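Wednesday, February. Bench 2, gripper comparison, continued

Picked up where Manouchehr left off. Goal is still to decide between the Rullon fingers and the Flinent fingers for the pen case task before we order a second set. Both go on the same black gripper body, so the swap is two screws per finger and a re-zero. Left arm re-zeroed fine. Right arm took three tries, the last one after a power cycle.

Setup: case open in the middle, glue stick on the left, marker on the right. Left arm takes the glue stick, right arm takes the marker, both go into the tray, lid gets closed by whichever arm is free. Same start poses as last week. Table height not touched.

Morning, Flinent fingers, stock pads. 115 attempts. The glue stick is the problem. The pads are flat and a bit hard, and when the grip lands near one end the stick pivots and goes in crooked or not at all. The marker is better but still rolls if the fingers come down off center. Stopped at 11:40 when one pad started to peel. Glued it back, did not trust it, did not count anything after that.

Afternoon, Rullon fingers, orange tapered pads. 151 attempts. Much less pivoting. The taper gets under the stick a little, so the approach can be lower and sloppier. Downside is that the tip drags on the wood if z is off by even a millimeter. Raised the left approach by 1.5 mm and the dragging mostly went away. Right arm left as is for now.

Total logged on this task since we started is 2,394, both finger types, all operators. Hiu-tung has the sheet. The older rows don't say which pads were on, so I would leave those out of any comparison.

Controller: ran the Chuang firmware all day. There were nine dropouts on the right arm, all during the fast descent, none on the left. Each one was a short freeze and then it caught up. Tried lowering the descent speed to 70 percent and saw no dropouts in the last hour, but that is not enough time to say anything. Hiu-tung thinks it is the cable and not the firmware. She swapped the cable on Prurinitz last month for what sounds like the same fault. Will try that first, it's cheaper than arguing about it.

Lid closing: not compared properly. The left arm does it well with either set. The right arm pushes the whole case sideways about half the time. Manouchehr suggested a strip of rubber under the case. I'd like to see numbers without it before we change the setup.

To do:
Swap right arm cable, rerun at full speed
Add a column for pad type in the sheet
Check pad wear on the Rullon set, left side first
Ask about lead time on spare pads

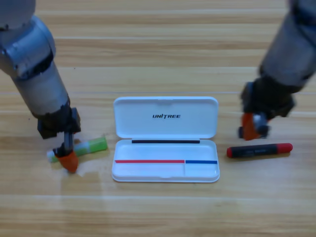

Leaning toward the Rullon set at this point. I want one more full day on it with the new cable before I put the order in, and a run with Manouchehr operating so it isn't all my hands.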